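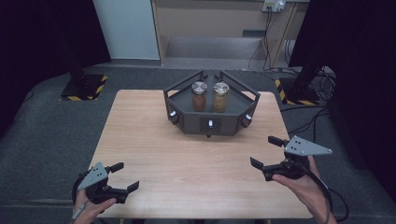
4.2 Comparing jaw sets on the handheld grippers

The comparison procedure applies to any two jaw sets used with the Tevo handheld pair. Run it whenever a new set is delivered and again after a change of controller settings. Fit the jaws to both grippers before the operator picks them up, and check that the three-hole plate is on top of each gripper. The hexagonal fixture stands near the far edge of the table and holds two glass jars side by side, with the reddish-brown filling on the left and the golden-tan filling on the right. The jaws of both grippers point forward, and each cable is kept on the outer side of its own hand.

Before you start

1. Log the jaw set under its part name (Arholm or Valdebenito) and the gripper it is fitted to, left or right.
2. Open the controller page and load profile 1334.
3. Close and open each gripper 5 times with nothing between the jaws. Both jaws must reach the stop on every cycle.
4. Wipe the jaw faces with a dry cloth.

Note: Do not mix jaw sets between the left and right gripper within a run. Results from a mixed run cannot be entered in the comparison sheet.

Running the comparison

5. Start the recording and hold both grippers still until the status line reads READY.
6. With the left gripper, take the left jar by the glass, below the lid. Lift it clear of the fixture rim and set it back in place.
7. Repeat with the right gripper and the right jar.
8. Complete 20 lifts per side. Mark each lift as held, slipped or dropped.
9. Repeat steps 6 to 8, gripping the ribbed edge of the lid. Enter these lifts in the second column.
10. Stop the recording, change the jaw set and return to step 1.

Caution: Glass can break under full closing force. Keep the force limit at 15 N for all jar lifts. If a jar is chipped, take it out of use and restart the run.

Caution: Stop if a cable crosses the fixture or catches on the table edge. A pulled cable shifts the plate and spoils the position data.

Reading the results

Compare glass lifts with glass lifts and lid lifts with lid lifts. A slip on the lid counts against the jaw set only if it occurs above the fixture rim. In the October runs at Sturnton, Noemí Cárdenas scored slips at any height, so those sheets must be rescored before use.

Send completed sheets to Ute Hagedorn. For jaw replacement, see section 4.3.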